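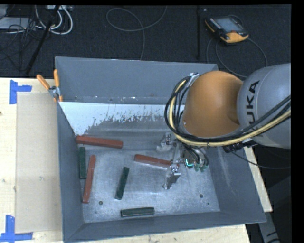 Red and green bars in the metal bin, arm going in for a red one.

Workshop tips: collecting bin-picking examples without wasting a month

The sales line for learned picking is that you show the arm enough examples and it sorts itself out. I have my doubts. Ryota Amano and I have been gathering picks at the Narnberg shop since December, and most of what we learned is how easy it is to fill a drive with junk. Our first batch was 2,483 attempts. We kept 1,325. These tips come from the difference.

Stir the bin by hand between runs. If you leave the parts where the last pick left them, you get the same pose over and over with tiny changes, and the count on the screen climbs very nicely while the learner gets nothing new. We tip the bars out and scatter them fresh.

Don't skip the corners. Everybody likes a part in the middle of the floor with clear space on both sides. A bar lying flat against a wall is the one that will stop your line later, so push a few up there on purpose.

Keep your misses. Provell's guide says to delete failed grasps to "keep the set clean." I'd ignore that. Label them as misses and say why: slipped, hit the wall, closed on air. We threw ours out for the first week and I still regret it.

Clamp the bin. A spring clamp from the hardware store will do. A heavy metal bin looks like it isn't going anywhere, but a few knocks from the fingers will walk it, and then your morning picks and your afternoon picks don't line up. Put tape on the bench too, so you can set things back where they were after cleaning.

Watch the shine. Bare metal throws glare, and ours changes a lot after 3 p.m. when the sun gets to the side windows. You can pull the blinds, or you can collect at different hours and let the system see all of it. I lean toward the second, though I can't prove it helped.

Don't trust color. With only two colors of bar, a learner may pick up on red and green and know very little about shape. Ryota thinks I worry too much about this. We have a box of unpainted bars coming and will see who's right.

Tie up the hoses and check the ties before each session. A loose loop that rubs on a bin wall will give you odd readings long before it gives you a leak.

Write down every change. New fingers, new air pressure, bin moved half an inch - all of it goes in the log with the time. A paper notebook is fine. Ours has coffee on it.

As for how many you need, Rikolley told us around 2,000 good picks per part. Nuttall gave us a much lower number and wanted to sell us the software that goes with it. I wouldn't plan a budget on either one. Hold back a bin's worth of layouts that the learner never sees, test on those every few days, and stop when the score quits moving. Ours hasn't yet, and I'm not ready to call it good.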